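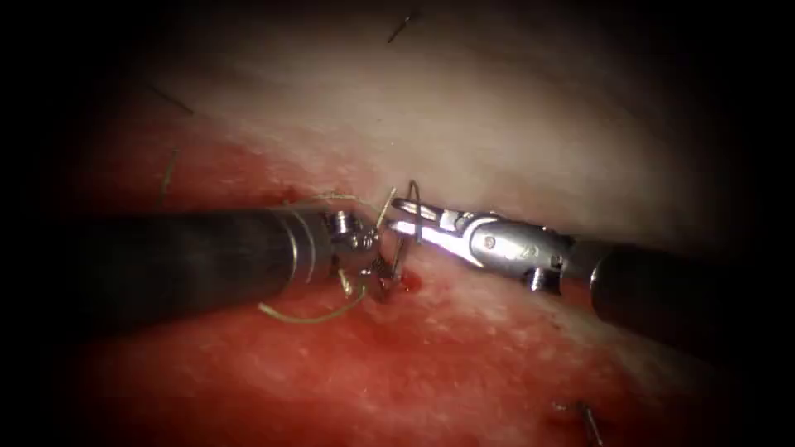

Quanto custa manter uma bancada de treino de sutura robótica durante um semestre?
Depende quase só das pinças. O resto do orçamento, somado, cabe numa nota de rodapé.

Chegámos a essa conclusão em novembro, depois de três versões da folha de cálculo. A primeira previa um braço novo, uma segunda câmara e cadeiras decentes. A segunda já não previa cadeiras. A terceira é a que se apresenta neste relatório, e o orientador devolveu-a com um único comentário: «melhor».

O projeto Terna parte de dois braços com instrumentos articulados que o departamento já possui. Faltava saber o que é preciso comprar para que trabalhem até ao fim do ano letivo, e pedir o dinheiro com cara séria. O teto imposto foi de 1.000 euros, transporte incluído, valor que alguém escolheu por ser redondo.
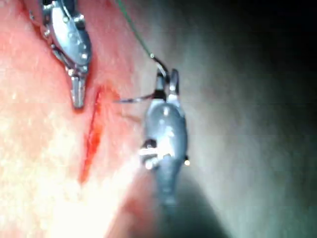 Tyson Paquette e Tanner Hiebert
Relatório intermédio, unidade curricular de Projeto
20 de dezembro de 2022

1. Consumíveis

Cada exercício gasta uma agulha curva com fio. Em teoria a agulha reaproveita-se; na prática perde o gume, ou o operador perde a paciência, e a despesa é a mesma. Pedimos preços à Vilgate e à Porkthorpe. A Vilgate vende a caixa a 13 euros e responde aos emails. A Porkthorpe é mais barata, mas exige encomenda mínima de cinco caixas e manda o catálogo em papel, pelo correio, duas vezes. Propomos cinco caixas da Vilgate, 65 euros no total.

2. Pinças

Uma ponta de substituição custa 133 euros na Intarasuk, sem portes. O plano inicial contava com uma de reserva para cada braço. Passámos a contar com cinco pontas, 665 euros, depois de lermos o registo de avarias do ano passado, documento breve e deprimente. Convém encomendá-las todas de uma vez: o prazo de entrega é de seis semanas, e o semestre não espera por ninguém.

3. Transporte e reserva

Somados os pontos anteriores, temos 730 euros. Restam 270 para portes, alfândega e imprevistos. O regulamento obriga a descrever os imprevistos com antecedência, pelo que escrevemos «cabos».

4. O que ficou de fora

A segunda câmara, o contrato de manutenção e as cadeiras. O contrato é a omissão que mais nos preocupa, já que uma só visita técnica levaria a reserva inteira. Pedimos que passe para o orçamento geral do laboratório, onde também não há dinheiro, mas há mais linhas.

5. Próximos passos

Falta a assinatura do pedido de compra e a confirmação, por escrito, do prazo da Intarasuk. O Tanner fica com as encomendas e o Tyson com a folha de cálculo, que já vai na versão quatro.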